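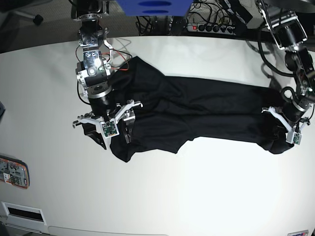
Page last updated: Mar 10, 2020

Review: the Nellari 503 table as a place to fold laundry

I bought the Nellari 503 for one job and one job only, folding clothes, and I've had it for six months now. Before that I did everything on the bed, which meant a sore back and a pile of pants that got shoved onto a chair at bedtime (every single time!). I paid $148 for it at Wunderlich, plus delivery, and carried the box up the stairs myself, one step at a time.

The first thing I noticed was how much room there is. You can lay a pair of black pants out sideways, and still have plenty of white table in front of them. My old card table couldn't do that. One leg always slid off while I was fussing with the other one, and then the whole thing ended up on the floor and I'd start over.

I also love the white top more than I expected to. I own a lot of black clothes, soft cotton stuff mostly, and on a dark bedspread I could never tell where the hem was. Against white you see the outline right away, every wrinkle and crease, and the spot where the fabric has doubled over on itself and made a ridge. Smooth that out first, then fold. It also shows lint like you wouldn't believe, so keep a damp cloth handy. I wipe mine down before a load of darks and again after.

Put a good light over it if you can. My Sturkulberg lamp was already in the room and it makes a big difference with dark clothes, especially navy and black. I used to mix those up constantly and I still do in the evening with the lamp off.

Things I don't love: the top is a bit slick. Heavy cotton stays put, but anything silky wants to wander off toward the edge, and I end up holding one end down with my elbow. Also the instructions are terrible. Step four shows a bolt that wasn't in my bag, and I still don't know if it was supposed to be. The table doesn't wobble, so I've quit worrying about it. 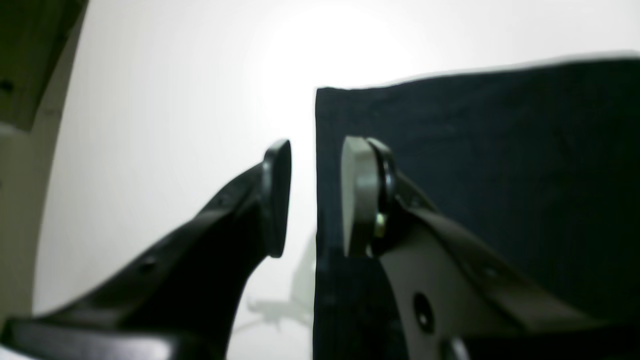
Dark fabric hanging down on the right, bright background behind.

I did try the Zirkitz folding board on top of it for a couple of weeks. It's fine for T-shirts. For pants it was more trouble than it was worth, the legs are too long and I kept having to shift everything over, so now I go by hand: waistband flat, one leg over the other, smooth it down, then fold in half and in half again. Sweatpants come out a little lumpy and I can live with that.

Would I buy it again? Yes, at that price. Wunderlich has a bigger one for $400 and I really can't see needing it unless you do a lot of king-size sheets. They told me a gray top is coming in April, but I'd stick with the white.

Four stars from me, and it would be five with decent instructions.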